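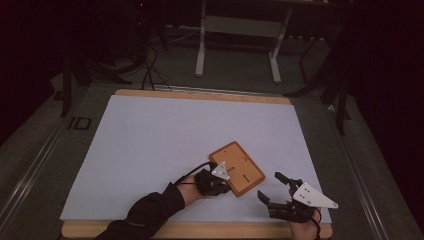

Citport, May 26, 2025

How to fit and finish a slotted board stand

The slotted board stand is the simplest project in the Treromero set. It has a flat board with two short slots, wooden bars that stand up in the slots, and metal slugs that go underneath to add weight. Put together, it holds an open cookbook or a stack of sheet music. The stand can be finished in an afternoon if the parts are already cut, plus drying time for the oil.

These instructions start after cutting. If you still need to cut your parts, the drawing is plan 2,687 in the Zileck plan list, and the slot positions are marked on the second page.

What you need

The board, with both slots cut
Two bars
Metal slugs
Medium and fine sandpaper
A small flat file
Wood glue
Clear furniture oil and a lint-free rag
A pencil and a square
A sheet of paper or foam board to cover the table

Set up the table

Cover the table first. A pale sheet is best, as sanding dust shows up on it and small metal parts are easy to find. Lay the board flat with the slots facing up and leave room on all sides. You will be turning it often, so keep the glue and oil off the table until you get to them.

Check the board

Run a finger along all the edges and around both slots. Splinters usually turn up at the ends of the slots, where the cutter came out. Take them off with the file, working from the face down into the slot. Filing upward lifts the grain and leaves a chip on the side people will see.

Set the square against the long edge and check that both slots line up with it. A small error can be fixed by filing one side of the slot. If the error is bigger than a pencil line, glue in a filler strip and cut the slot again. I tried to save a bad one by filing it wider and the bar leaned from the day it went in.

Check the bars

Sight down each bar from one end. A slight bow is fine if you turn it toward the back. A twist is not, and a twisted bar should be replaced.

Look at the ends next. Knots near an end make the wood hard to sand evenly, and they can push the bar off line when it goes into the slot. Where you have a choice, put the end with the knot at the top and the clean end in the slot.
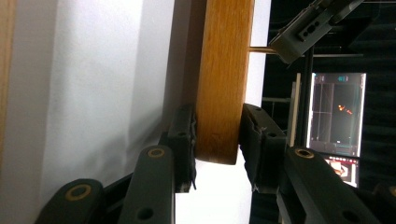
A bar with the grain running along its length. Look over the blunt end before choosing which way up it goes.

Fit the bars dry

Push the bar into the slot by hand. It should go in with firm pressure and stay upright when you let go. If it will not start, sand the wide faces of the bar a few strokes at a time and try again. Sand both faces the same amount. Do not use a mallet at this stage. A bar that has been driven in dry may split the board when you try to get it out.

If the bar is loose, cut a shaving from scrap of the same wood and glue it to the back face. Let it dry, then fit the bar again.

When both bars fit, mark them. I write a small L and R on the ends that go into the board, where the pencil will be hidden. The bars are not interchangeable after fitting, even if they look the same.

Sand

Take the bars out. Sand the board with medium paper, then fine, always with the grain. Do the bars the same way but stay off the part that sits in the slot. Round the top corners lightly. Wipe everything with a dry rag.

Add the weights

The slugs go into shallow round holes on the underside of the board. The holes in the Zileck drawing are 8 millimeters deep, and the slugs I bought from Benítez sit just below the surface in them. Other suppliers cut theirs a little taller, so measure before drilling.

Clean the dust out of each hole and try the slug dry.

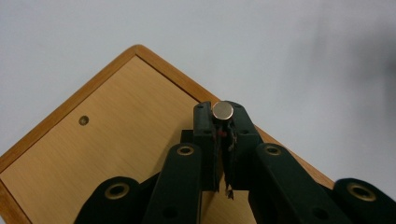
It needs to go in flat. A slug that tips to one side will catch on the rim, and pressing harder only bruises the wood. Lift it out, turn it over and try the other face. Some have a slight burr on one edge from cutting, and a couple of passes with the file will remove it.

Put a small drop of glue suited to metal and wood in the bottom of the hole, set the slug, and press it down with the end of a scrap stick. Wipe off anything that squeezes up. Leave the board upside down for 8 hours.

Glue and oil

Turn the board over. Brush a thin coat of wood glue inside each slot and push the bars in, matching the marks. Check them with the square from the front and from the side, then leave the stand alone overnight.

Oil goes on last. Use very little, wipe off the extra, and give it a second coat the next day. Spread used rags out flat outdoors to dry.

The stand I made in December has had one more coat since then. It carries 300 loose sheets on the piano without tipping, though the bottom edge could use felt pads on a polished surface.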